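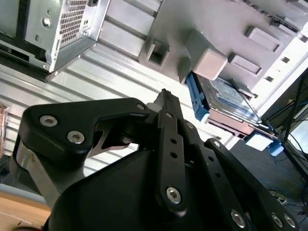

A robot gripper at the drive cage of an opened computer. Removal work at Skerka is on hold during a safety review.

Skerka has stopped robotic removal of hard drives at its Firkodov recycling plant after a gripper held on to a drive through a stop command and bent the tray it was mounted in. No one was hurt.

The fault happened shortly after 2 p.m. on one of 4 stations where robots take drives out of retired desktop computers. According to the company, the gripper had closed on a drive tray when a worker pressed the stop button at the bench. The arm stopped as it should. The gripper did not release, and its motor kept pulling for up to 60 seconds before power was cut at the wall.

"The arm was still, so people at the bench thought the whole thing was off," said Benedicta Wumbei, the plant's operations manager. "The gripper was on its own supply. That's the part we have to fix."

Wumbei said the stop circuit at that station had been rewired in October, when the gripper was replaced, and the new unit was never tied into it. A check of the other stations found one more wired the same way.

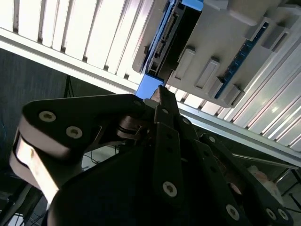
The gripper close to a hard disk drive in a blue tray. Drive trays are now being taken out by hand.

The plant had processed 3633 computers with the robots before the fault. A log review found 292 cases in which the gripper had pulled harder than its set limit, most of them on machines with plastic drive trays. Those cases raised a warning on the station screen but did not stop the work, and the warnings were not passed on to maintenance.

Dede Bawa, a safety inspector with Abubakari, the firm hired to look into the fault, said a jammed tray can let go suddenly and throw pieces of plastic. She has asked for a single stop button that cuts power to both arm and gripper, and a lower pull limit for plastic trays — with a full stop when the limit is passed.

The bent tray came out with hand tools later that afternoon. The drive inside was sent for shredding with the rest of its batch.

Jada, which supplied the control software, is preparing an update that will treat a pull warning as a fault. Skerka said the stations will stay off until the update is in and Abubakari has tested the new wiring. Crews are removing drives by hand in the meantime, and customers waiting on destruction certificates have been told to expect delays.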